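Plilus Hand Gripper, parts kit for home builds

Two fingers, ribbed blue pads, lots of pivots, and you hold it in your fist! I drew up the Plilus because I wanted a gripper that could deal with puffy clothes, and my shop buddies at Unonville kept asking for one. 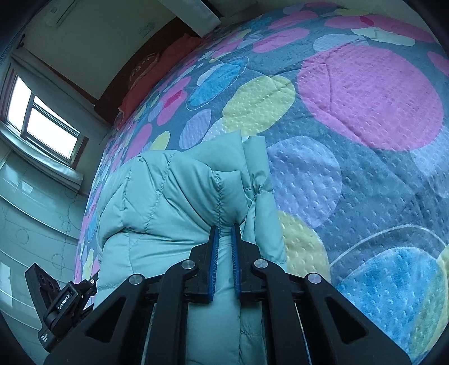
Words and build by Teresa Kaczmarczyk
Posted in June

A quilted jacket is my favorite test. Pinch one fold and lift, easy. Getting hold of a flat hem is way harder, so I went through a whole pile of pad shapes (the ribbed ones won).

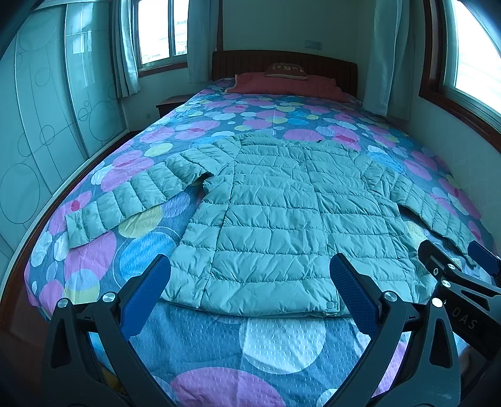 Kit weight is 428 grams with the pins in. You'll need a hex key, thread locker and almost 43 minutes, more if you stop for coffee like me. 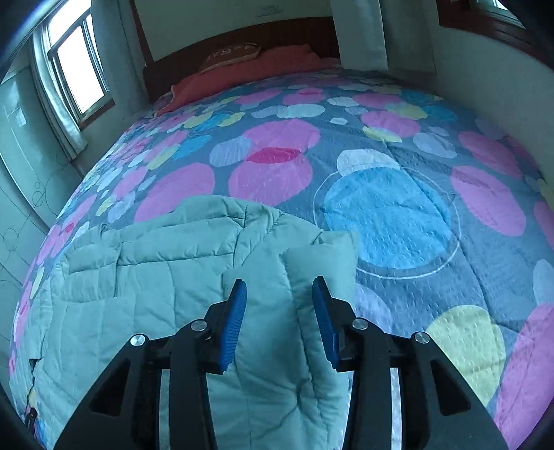 Leave the pivots a tiny bit loose until both arms swing evenly, then snug them up. Spare pads are in the bag, and Aldo Dal Bello cuts more if you chew through yours.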